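Jobs & Volunteering > Matchday

Okthorpe Soccer Club needs matchday stewards

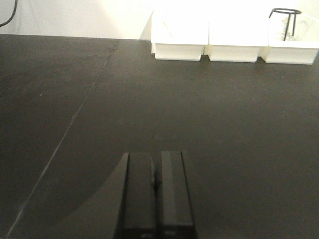

A dark gray tabletop against a pale wall.

We're looking for seven stewards for our home games at Flondeck Park -- and we'd love to hear from you! You'll greet fans, check tickets and help families find their seats. Shifts run three hours, training is paid, and you get two free tickets to every cup game. You must be 18 or over. Apply at the club office by 29/05/2019.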